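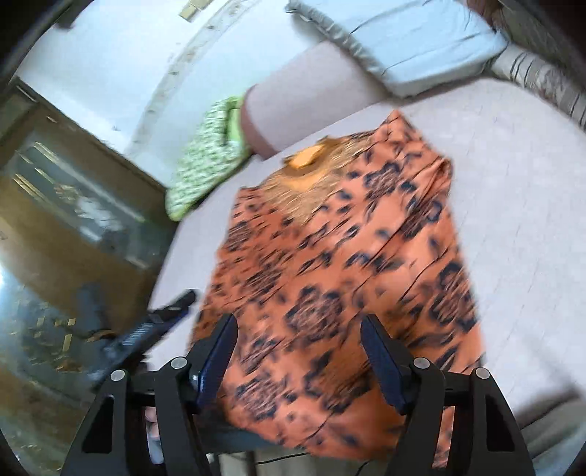 Bench notes, 29 December 2022: pads, pivots and the spotted top

Search this notebook Go

Last updated by Iolo Ellis

Back at it after the holiday, and I spent the whole afternoon on the hand gripper with clothes laid out on the bed, which is still the best soft surface I have at home. The bench at Casden is too hard and too slick, and I wanted the cloth to have a bit of give under it when the fingers come down. Mared, if you're reading this before Monday, the short version is that the navy pads are staying on and I'd like your opinion on the linkage.

So, the pads. You'll remember the November set was a harder rubber, and thin cotton slid out of it every time I lifted. The new ones are softer, glued to the inner faces of both fingers and left overnight with a 500 gram weight on each. I was worried the glue would creep at the tips and it hasn't so far. They pick up lint like crazy, though, and I had to wipe them down between tries with a damp rag (alcohol made the old ones go chalky, so I'm staying away from it).

Most of the afternoon went on the orange top with the leopard-type print. I picked it on purpose! The fringed yoke is a nuisance for grasping, and the dark blotches make it hard to tell a wrinkle from the pattern when you look back through the recordings. Laid out flat with the neckline facing away from me, I did 20 pinches at the near hem and lost four. All four were when I came in fast with the fingers wide open and closed late. Coming in slower, with the gap already half shut, I didn't drop it once. I didn't get to the fringe, so that's for next time.

Linkage: the two brackets feel even now. Last month the left finger lagged a hair behind the right, and I took both sides apart and put them back with the pivot screws just past snug, then a quarter turn back. Please don't tighten them, however tempting it looks. There's still a tiny bit of side play, and I'd love to know if you think washers would cure it or just move the problem along.

The cable is fine electrically but I keep dragging it around the floor with my foot. Want to try a clip on my belt, or maybe a longer one from the Tresemham box if there's any left.

To do
- 700 open and close cycles on the new pads, then check the glue line
- fringe and collar grasps, same top
- ask Mared about washers
- copy today's recordings to the Zellano drive, the card is nearly full
- put the bed back together before anyone wants to sleep in it

Contact Iolo or Mared | © 2022 Casden shared workshop | Back to top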